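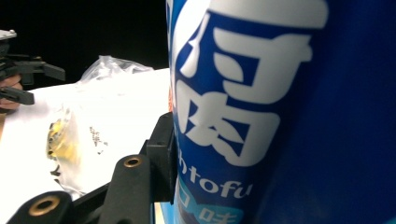

Unit 2 handout: Written rules for hand-held gripper work with food packaging

Most written rules for gripper work are weakest at the point where the tool meets the package. The Ellstead house rules, which we read for this unit, spend four pages on how to store the tools and one line on contact: "Approach the item with care." Try applying that to a blue cylindrical container with a gripper block right up against its side, a crumpled clear plastic bag farther back on a white tabletop, and a second gripper in someone's hand on the other side. Care of what kind? The line doesn't say whether the block may touch the label, or who moves first when two tools share a table. A rule that can't be broken can't be checked either.

What a usable rule needs

Name the part of the tool it applies to. "Gripper" is too loose. Fingers, frame and handle touch different things and should be covered separately.

Say what the operator does when the item is soft or hard to see. Clear film is the usual trouble. The Lusstead draft treats a bag as a box with "flexible walls," and I don't know anyone who has picked up a bag that way.

Give the stopping condition. If the only instruction is to continue until done, people will continue.

On the numbers

You will hear that the Kushnir checklist is proven because it was used on 1,290 picks. Read the appendix before you repeat this. Of those, 757 were rigid containers, all picked from a clear table. The section on bags rests on the remainder, and the authors don't say how many of those were done with two operators. It may still be a decent checklist. The appendix doesn't show it.

The same goes for the 43 items on the Vundbridge audit form. Length is easy to mistake for rigor. Several items ask whether a document exists, and an auditor can tick them without walking over to the table. Rosimeire Siqueira's margin notes on the form (in the course folder) are worth more than the form itself — read them first.

Marking and labels

Two of the documents say to keep the product label "visible at all times." On a round container this is close to meaningless, as some of the label is always turned away. A better version says which words must be readable, from where, and at which step.

For the next session

Pick one rule from any of the four documents and rewrite it so that a stranger could watch you work and say yes or no. Half a page at most. Bring the original wording too. Rewrites that use "appropriate," "suitable" or "as needed" will be handed back.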